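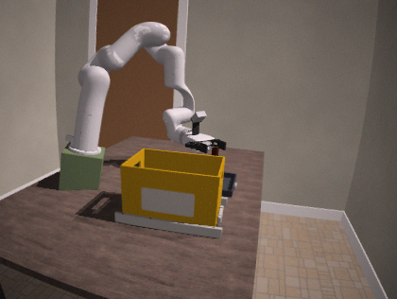
**Pre-session check, sim cell 2 - pick and place demos, Clistora task set**

My notes are under each item. Tick it, then grumble if you need to.

- [x] **Scene loads with the right room.** Door, tiles, table, arm on its green pedestal, all good. Took two goes because I'd left the old Prieto config open (my fault, sorry!).
- [x] **Arm homes cleanly.** No joint warnings. The elbow sits pretty high at home and I'm fine with that.
- [x] **Crate and dark bin spawn on the table, not in it.** We had one batch back in November where the crate sank a whisker into the tabletop and I didn't catch it until episode 97. Please zoom right in on the bottom edge, it only takes a sec.
- [ ] **Crate label.** Still the blank grey one. Cornarside wants a texture on there eventually, so I'm leaving this box open.
- [x] **Gripper opens and closes on command.** Bit of lag on the first close after loading, then it's right as rain. Do a couple of throwaway closes before you hit record.
- [x] **Random seed changed.** Was 888, now 101. If you forget this one you'll get last session's object positions all over again, and I'll be the one deleting them.

**While recording**

- [x] **Approach looks like something you'd want copied.** This is my big one! The policy learns our bad habits as happily as our good ones, so if you dither over the bin for ages, it'll dither too. Come in from above, settle, close.
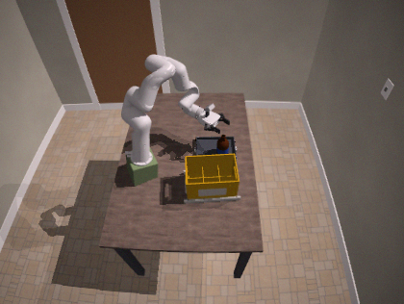
- [x] **Fingers clear of the bin rim.** I clipped it twice this morning and binned both episodes - a touch is still a touch, even when the grasp comes off.
- [x] **Shadows on.** They went missing after the Rosard update and the colour of the tabletop went a bit flat with them. Back to normal now.
- [ ] **Failed grasps tagged, not deleted.** Half done. I've got the early ones tagged and I'll finish after lunch. Rim touches are the exception, chuck those.

**Before you close up**

- [x] Episode count in the log matches the folder.
- [x] Replay one episode start to finish, at normal speed. Mine played back fine.
- [ ] Copy to the shared drive. Waiting on space, so if you've got old test renders sitting in there, have a tidy-up please!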